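Galleries > Skills lab > Our practice week, a few notes

Shares 154 | Comments 4

Our practice week at Giststead

Hello from the tissue end of the building! I promised a few people I'd put up a page from our practice week, and then I sat on it for most of May, so apologies to everyone who has been asking. I've kept it to one picture, a very close one, and written around it the way I'd talk you through it if you were standing next to me with a coffee. (No coffee in the lab, please. You know who you are.)

The week was all about planes. If you've never spent time around surgery, a plane is the natural layer between one tissue and the next, and finding it gently is most of the job. You can read about it for a whole year and still not recognise one when it's right in front of you. Colour helps a lot. So does the way one surface slides and folds against its neighbour, and so does the light, because moist tissue throws back all these little highlights that tell you where a surface is turning away.

We ran the sessions in small groups, mornings for handling and afternoons for going over what we'd done. Kidus Abera led most of the handling and has more patience than anybody I've met. His rule is that you name the two sides of a seam out loud before you go anywhere near it. It feels silly the first time and by the second day everyone was muttering away to themselves like they were reading a grocery list.

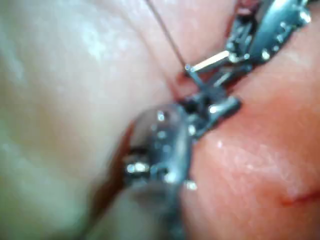 Right in the seam: pale tissue to the left, the redder side to the right, and the metal jammed up close between them.

I love this one, even though hardly anything in it is crisp. Look at how different the two sides are! The pale one is smooth with a soft, faint gloss, and the redder one has those tiny glints sitting on it. There's a shallow fold coming down through the pale side from the top as well, very soft, and I went past it two or three times before I noticed it. Now it's the first thing I see.

The dark red streak running down beside the metal got the most discussion in our group. Blood or some other fluid? I'm not going to call it from one still, and Kidus wouldn't either, though he did make us all write down a guess. What it does do is draw the edge of the pale side for you, nearly as well as a pen would. There's another thin dark line over on the redder side, low down near the right, and Yara Twal reckons that one deserves its own page. She may be right.

I'm also fond of the knuckle in the middle, dark grey and all angles, with one bright bit of silver catching the light. You can see tissue through the small openings in it. After a week of looking at soft rounded surfaces my eye goes straight to anything with a corner.

A few practical bits for people who have emailed. The practice notes are in the blue binders at Giststead and there's a second set over at Derevport, where the desks are nicer and the parking is awful. The notes run to 50 pages, and the part on folds and edges starts at page 20. Read that part first, then go back to the beginning if you've got the stamina. The drawing exercise is in there too: pick a close view, give yourself a soft pencil, and shade only the boundaries. No labels. I was hopeless at it and I still got more out of it than anything else we did.

If you're hoping to come to the next round, put your name on the list at the Derevport desk. Bring a proper notebook and wear shoes you can stand in.

Comments (4)

marnie_k
I had the streak down as a shadow until I read your paragraph. Going back for another look now.

Yara Twal
It does deserve its own page! I'll write it if you'll do the typing.

Painemal reader
Is the drawing exercise okay for total beginners? I haven't held a pencil since high school.

Author reply
Yes, totally fine, come along. Mine looked like a map of a wet driveway and they let me stay.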